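Hilo largo sobre la semana de agarre en simulación. Voy rápido que tengo el build corriendo.

1/
Contexto para quien llegue nuevo: en Trevthorpe llevamos desde septiembre intentando que la política de agarre coja objetos finos sobre encimera. Finos de verdad. Cosas que de canto ocupan cuatro píxeles. Con tazas y cajas va bien, con esto no.

2/
El repo sigue llamándose Nasution. Sí, ya sé que dije que lo renombraba. No.

3/
Resumen para los impacientes: el problema eran tres problemas. Percepción, planificador y un bug mío de marcos de referencia. El mío era el más tonto y el que más tiempo se comió.

4/
Empiezo por el mío. La cámara de muñeca publicaba su pose con el timestamp del render y el controlador leía la del paso de física anterior. Desfase: 8 ms. Con el brazo quieto, cero efecto. Con el brazo bajando, el objeto "se movía" en el mapa y el planificador corregía hacia un sitio donde no había nada.

5/
Lo veía en los logs y pensaba que era ruido de profundidad. Dos días filtrando ruido de profundidad que no existía. Le metí una mediana, luego un bilateral, luego me fui a cenar.

6/
Arreglo: interpolar la pose al timestamp de la imagen. Una función. Ya estaba escrita en la librería, en la carpeta de utils, con tests y todo. Ni la había abierto.

7/
Ahora percepción. El segmentador lo entrenamos con fondos lisos y un poco de madera. Pones mármol y se vuelve loco. Las vetas claras son largas, finas y de bordes nítidos... o sea, tienen la misma pinta que un objeto metálico visto de canto.

8/
La red me devolvía máscaras preciosas. De vetas. Con confianza alta además.

9/
Primera idea: umbral de profundidad. Si no sobresale del plano, fuera. En sim funciona perfecto porque la profundidad es perfecta. En cuanto le metes el modelo de ruido del sensor, el canto fino desaparece y te quedas sin veta y sin objeto.

10/
Segunda idea (la buena de momento): aleatorizar texturas en serio. Generé 700 variantes de superficie, la mayoría piedra con vetas. Escala, tono, densidad, rotación. Y el objeto girado sobre su eje largo, que antes casi siempre salía de plano.

11/
Ojo con la rotación de textura: si la rotas solo en pasos de 90 la red aprende las direcciones. Ángulo continuo. Me lo comentó alguien por aquí hace meses y no hice caso.

12/
Con el set nuevo el segmentador tarda más en converger pero deja de pintar vetas. Todavía confunde alguna cuando cruza por detrás del objeto justo en la punta. Las puntas estrechas son lo peor, la máscara se queda corta y el eje estimado sale torcido.

13/
Para el eje ya no uso PCA sobre la máscara entera. Recorto los extremos, me quedo con el 80 % central y ajusto ahi. Feo, pero estable. Si alguien tiene algo más elegante, estoy abierta a sugerencias.

14/
Planificador. El muestreador de agarres de Stidness puntúa por antipodalidad y por distancia al centroide. Con objetos finos casi todos los candidatos puntúan igual, así que elegía prácticamente al azar entre poses vecinas y el brazo dudaba. Literalmente temblaba entre dos candidatos.

15/
Histéresis y listo: no cambias de candidato si el nuevo no mejora la puntuación un 10 %. Temblor fuera. Tendría que haber estado desde el día uno.

16/
Lo otro del planificador: auto-oclusión. Cuando te acercas, los propios dedos tapan parte del objeto y la máscara se parte o se acorta. El tracker lo interpretaba como objeto más pequeño y movía el centroide. O sea, cuanto más cerca, peor sabía dónde estaba.

17/
Ahora renderizamos la máscara de la pinza desde la cinemática y la restamos. Lo que cae detrás se marca "desconocido", que es distinto de "vacío". Esa distinción nos ha costado una refactorización entera del mapa pero merece la pena.

18/
Vista de las que más guerra dan, sobre el mármol:

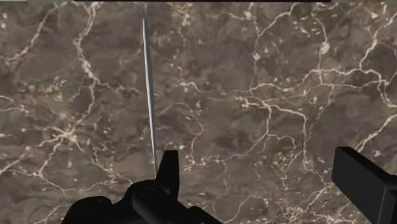

Render en simulación: objeto metálico casi de canto, con el extremo inferior oculto tras la parte izquierda de la pinza.

19/
En una vista así coincide casi todo lo del hilo. Canto estrecho, punta fina, vetas crema y rosadas por todas partes, y la pinza tapando el final. Con el mapa antiguo esa parte de abajo contaba como espacio vacio y el eje se ajustaba sin ella.

20/
También me sirve para revisar el recorte de la pinza: negro mate, dos secciones que entran por sitios distintos, una desde abajo y otra por la esquina inferior derecha. Si la cinemática va desfasada, el recorte se come píxeles del objeto junto al dedo. Test de regresión añadido para esto.

21/
Tooling, rápido. Visor nuevo que enseña imagen, máscara y candidato elegido en la misma línea de tiempo. Antes tenía tres ventanas y las sincronizaba a ojo. Así se me escapó el bug del timestamp, claro.

22/
Si montas algo parecido: guarda SIEMPRE la semilla de la textura junto al episodio. Perdí un fallo buenísimo por no poder reproducir el fondo.

23/
Pendiente:
- reflejos, el metal en sim sigue siendo demasiado educado
- ruido de profundidad en bordes, el modelo actual es optimista
- cerrar con control de fuerza en vez de posición
- documentar el mapa de tres estados antes de que se me olvide

24/
Del robot real no cuento nada todavía. La celda está en Inuvport y hasta que no pase la suite completa en sim no subo pesos. Regla mía, que ya me la salté una vez.

25/
Me preguntan por privado si voy a publicar las texturas. Quiero, sí. Falta limpiar el generador, que ahora mismo tiene rutas absolutas a mi home y un TODO que da vergüenza.

26/
Y otra pregunta que se repite: por qué no usar el ground truth del simulador para la pose y ya. Para depurar el controlador lo uso, hay un flag. Para entrenar y evaluar no, porque entonces no estás evaluando percepción y los números salen de fantasía.

27/
Build en verde. Lanzo la evaluación nocturna con la histéresis activada y el recorte nuevo. Los resultados los cuelgo en este mismo hilo.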